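Bench notes, Aug 25, 2023

Lusa counter rig, fixed-clutter set. Went through the log with Manee before lunch. We're now at 526 usable episodes out of 654, the rest thrown out for dropped frames or for the operator giving up halfway. Chaiwat wants the discards kept on the old drive, so they stay there until September.

Question for today: does the policy need the wrist view at all near the cutting board, or would the outside cameras do? Brzozowska's write-up says outside views are enough for flat objects. I doubt it for this board. The rim groove and the counter veining both give strong lines, and from a distance I can't judge the gap between fingertip and wood.

Wrist view first, then the outside ones, all from the same setup.

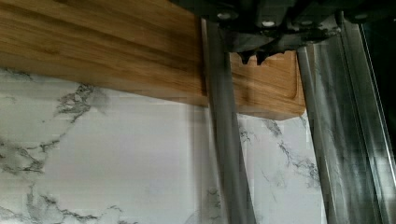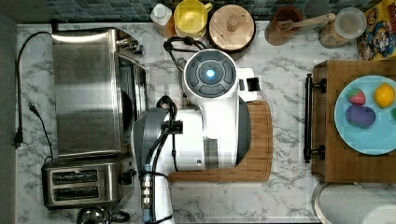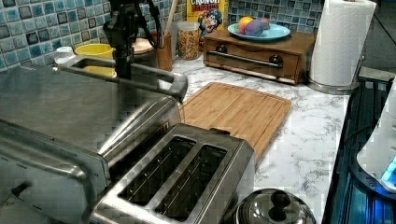
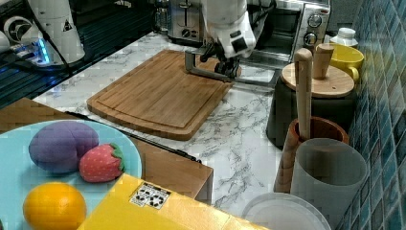

Trained two versions overnight with the same seed and the same schedule, one with the wrist stream masked. Ran 40 trials each. The masked one gets to the right area every time but comes down short or long on the final approach, and it doesn't correct. The full one is slower – it hesitates a good deal before closing – but the misses are smaller. Success counts still to be checked against video, so I'm not writing them here yet.

Manee thinks the hesitation comes from the operators, who all slow down at that point. Plausible. She'll pull the finger-speed traces.

To do:
Redo the wrist calibration with the Flastia target.
Rerun the masked version with a second seed.
Ask Chaiwat whether the Prulholm lights can be set lower, glare on the metal fingers is bad.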